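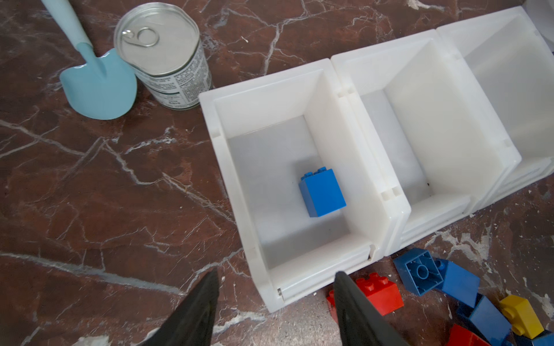

Hi Rekha,

You asked for something short on how the sorting corner is coming along before you sign off on the second half of the money. I'm not great at short, so get a coffee first!

The big news is that Burnora finally has a sorting corner at all. When I wrote the application I promised a place where kids could walk in, find a mixed-up pile of toys and put it in order at their own speed. We spent far too long arguing over where to put it. Modupe wanted the hallway (too drafty), I wanted the window side (glare all afternoon), and in the end we took the marble counter because it wipes clean in seconds and Yogesh was tired of listening to us. It's a lovely surface, dark reddish brown with white veins running all over it, and bright bricks really stand out on it.

**What we bought**

Most of the first payment went on storage. We chose plain white plastic bins, and they go in a row, three to a station. I had my heart set on the colored ones from the Jurano catalog, but Lenka Vondráček talked me out of it. Her point was that if a bin is red, every child decides it's for red things, and then you can only ever play one game. With white ones we can change the rule whenever we like. One day it's by color, the next it's by size, and the 8-year-olds have started making up rules of their own that I can't always follow.

The bricks were donated, which saved us $800 from the budget line. They're the usual studded kind, and for the starter pile we stick to red, blue and yellow. Sarita and I washed 1192 of them over two evenings and I don't want to see another mesh laundry bag as long as I live.

**How a session goes**

We tip the bricks out in front of the bins and leave them however they land, some on their sides, some upside down. Then one brick goes into the nearest bin to get things started. A single blue 2x2 sitting by itself in there is enough of a hint for most kids. They look at it, they look at the pile, and off they go.

We also leave a couple of things out that aren't bricks. Lately it's been the light blue toy shovel and a can with a ring-pull lid. These were Modupe's idea and I was doubtful, but they start the best conversations. Does the shovel go with the blue bricks? Does the can belong anywhere? One group of 9 talked about that can for most of a session (it stays shut, by the way, we're firm on that).

**What isn't working yet**

The bins slide when somebody leans on them. Yogesh is trying little rubber feet from Rovano on one set and so far I like them, though they make stacking a pain at clean-up time.

Bricks end up on the floor, constantly. I'd like a low lip along the front of the counter and I've put that in the next request.

I also owe you the feedback forms from parents. I have a stack of them and haven't typed up a single one. Sorry!

**Next**

We want a second station ready by May, at the Majimbun room, with the same white bins and the same mix of colors so kids can move between the two. Lenka has already measured the table. If you could let me know about the second payment before we order, that would be a huge help, and you're welcome to drop in and sort some bricks with us any afternoon.

February 28, 2023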